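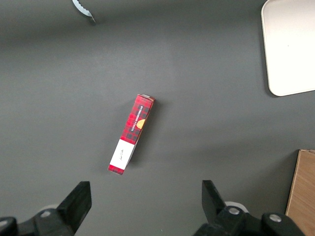 格子布是怎么来的

红底黑线、绿底蓝线、黄底灰线……有一种花纹大家都见过:横的条子和竖的条子交叉在一起,织成大大小小的方块。围巾上有,裙子上有,毯子上有,饼干盒和书皮上也有。它叫格子纹。其中有一类特别有名,来自苏格兰,英文名字叫 tartan,中文常叫“苏格兰格子”。

先从线说起

一块布是由两组线织成的。一组线先绷在织布机上,从前到后拉得紧紧的,叫经线。另一组线从左到右,一根一根穿过去,叫纬线。

如果经线全是白的,纬线全是红的,织出来的布远看是粉红色。走近了看,才发现是许多红点和白点挤在一起。

格子布的秘密就在这里。织布的人把经线按颜色排好,比如先排红线,再排黑线,再排红线。纬线也照同样的顺序来穿。红线碰到红线,那一块就是纯红。黑线碰到黑线,那一块就是纯黑。红线碰到黑线,就出现一种介于两者之间的暗红色。所以只用两种颜色的线,布上却能看到三种颜色。

用三种颜色的线,能看到六种。你可以拿彩色铅笔在纸上试一试。

斜斜的小纹路

找一块羊毛格子布,凑近看,常常能看到很细的斜纹。这是因为纬线不是“上一根、下一根”地穿,而是“上两根、下两根”,每织一行就往旁边挪一根。这种织法叫斜纹织法。斜纹布比较软,也结实,牛仔裤用的也是斜纹布,只是穿法有一点不同。

不过,纸盒上的格子是印出来的,里面没有经线和纬线,用手摸是平的。

一张“配方”

织格子布要先写下颜色的顺序和每种颜色的线数,就像做菜的配方。许多格子织到头以后,会像照镜子一样倒着再来一遍,所以图案左右对称。也有的格子不倒过来,总是从头开始重复。

海边小镇斯特内斯(Sterness)有一家老织布坊,名叫马南斯(Manance)。它的样布册里收着1,034种格子,每一种旁边都写着配方。最简单的一种只有两个颜色,一个来回用68根线。织一条宽毯子就要多得多,光是经线就有1,358根,每一根都得排在正确的位置上。排错一根,整块布从头到尾都会多出一道细线。

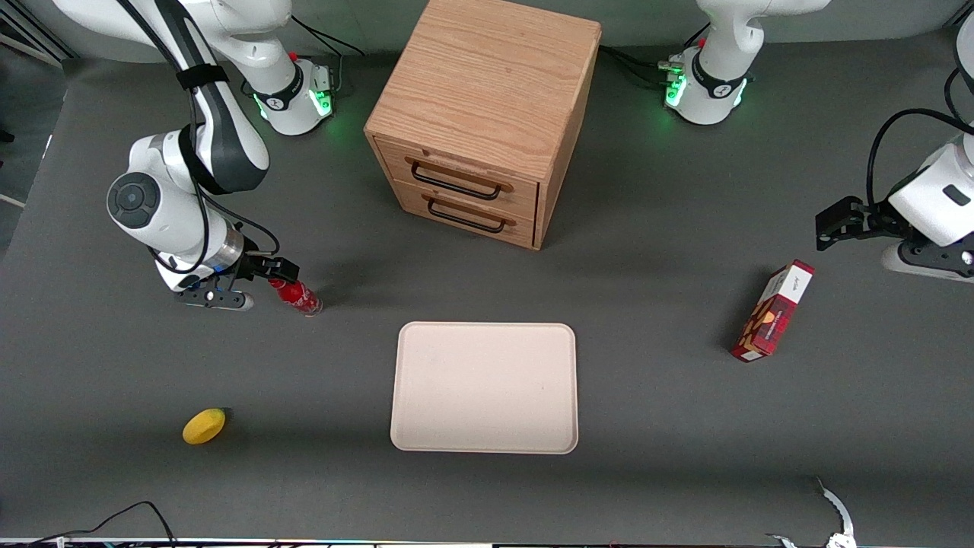 灰色桌面上的木制双抽屉小柜和一只红色瓶子。

颜色从哪里来

很久以前没有化学染料,人们用植物来染羊毛。茜草的根能染出红色,菘蓝的叶子能染出蓝色,有些树皮能染出棕色,石头上的地衣能染出橙色或紫色。想要绿色,可以先染黄,再染蓝。

不同地方长的植物不一样,所以不同地方的布,颜色也常常不一样。

格子和家族

很多人说,苏格兰每个家族从古时候起就有自己的格子。这话只对了一部分。几百年前,人们多半是喜欢什么颜色、买得到什么颜色,就穿什么颜色。到了十九世纪,格子布流行起来,大家才开始给花纹一一取名,把它们和家族的姓氏连在一起。

现在,学校、球队、城市和公司也可以设计自己的格子。

很早很早的格子

格子布不只苏格兰有。在中国新疆的沙漠里,考古学家找到过3,000年前的毛织物,上面也有彩色的格子。那里气候干燥,布在沙子下面埋了那么久,颜色还看得出来。

自己织一小块

准备一块硬纸板、两种颜色的毛线和一把剪刀。

在纸板上下两边剪出小口,小口要对齐。

把毛线绕在小口上,先绕四根红的,再绕四根蓝的,然后再绕四根红的。这就是经线。

另剪一根红毛线,从第一根经线上面过去,从第二根下面过去,一直穿到头。回来的时候反过来。

红的穿四行,换蓝的穿四行,再换红的穿四行。每穿完一行,用手指往下推紧。

小词典

经线:织布时先绷好的、前后方向的线。
纬线:左右方向穿过经线的线。
地衣:长在石头或树皮上的生物,由真菌和藻类等一起组成。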